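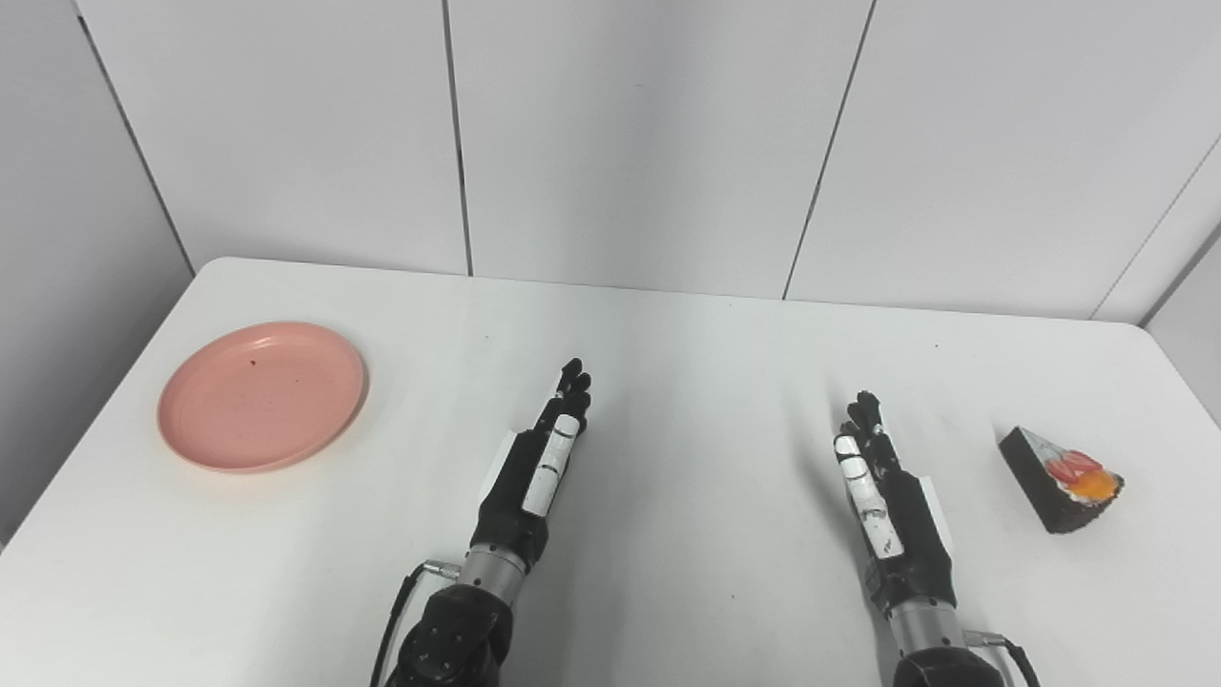

Boltier share screener review

11 April 2022
By Haris Durrani

I have been paying for Boltier since January, which is long enough to have used it through one full results season. It is a web-based stock screener with a watchlist, a filings reader and a basic portfolio tracker attached. I hold 11 shares and two investment trusts in a dealing account, and I wanted something better than the spreadsheet I had been updating by hand.

Signing up took a few minutes. You can bring in your holdings by typing them or by uploading a file from your broker. My broker's file did not work the first time, as Boltier expects the purchase date and the trade price in separate columns and mine had them joined together. I fixed the file and it loaded. There is no direct link to any broker account, so new trades have to be added by you.

The screener

Most people will be paying for this part. There are 153 filters, grouped under headings such as value, growth, debt, dividends and ownership. You pick a filter, set a range and the list of companies gets shorter. Results come up quickly and can be sorted by any column.

I mainly look for smaller companies that have low debt and pay a dividend covered at least twice by earnings. Boltier handled that well. The net debt figures were correct for every company I checked against its annual report, and leases can be included or left out with a tick box. I was less happy with dividend cover. Boltier uses reported earnings by default, so a company that has written down an old acquisition can look as though it is paying out far more than it earns. You can switch to adjusted earnings, but the setting goes back to the default each time you start a new screen.

Saved screens are limited to 2 on the basic plan. The full plan raises this to up to 1000, far more than I could find a use for. Something in between would suit more people.

The filings reader

Annual reports, trading updates and director dealings appear on each company's page, normally the same morning they are released. The reader can show this year's text next to last year's with the changes marked. I used it most on the risk section and the notes on borrowing. With one engineering firm I follow, it picked up that the wording on its bank covenants had changed, and I would probably have missed that in a long document.

Searching inside a filing works well for words and badly for numbers. A search for a figure with a comma in it often finds nothing – take the comma out and it sometimes appears. Tables can also lose their layout, and I ended up opening the original PDF for most balance sheets.

Portfolio tracker

The tracker is adequate. It shows gains, income received and a calendar of ex-dividend dates. It dealt correctly with a share split in one holding. It did not deal with a rights issue in another, and I had to enter that by hand. Returns are shown with and without dividends. Dealing costs and stamp duty are left out unless you add them to each trade.

Alerts and support

Price alerts arrive by email and were prompt. Alerts for new filings can be set by type, which cuts down the clutter from routine voting rights notices. I wrote to support about the rights issue and had a clear reply the next day from Mehwish Qureshi, who confirmed it had to be a manual entry and sent the steps.

Compared with others

I tried Magsi and Vilen on free trials before choosing. Magsi has better charts and a proper phone app, but its coverage of smaller London companies is thin. Vilen is cheaper and simpler, with no filings reader. If you only want to track what you own, Vilen is enough.

Verdict

Good screener, useful filings reader, ordinary tracker. Anyone who mostly buys funds will get little from it. I have renewed on the full plan, mainly for the report comparison, and I still keep the spreadsheet for tax.

Four out of five.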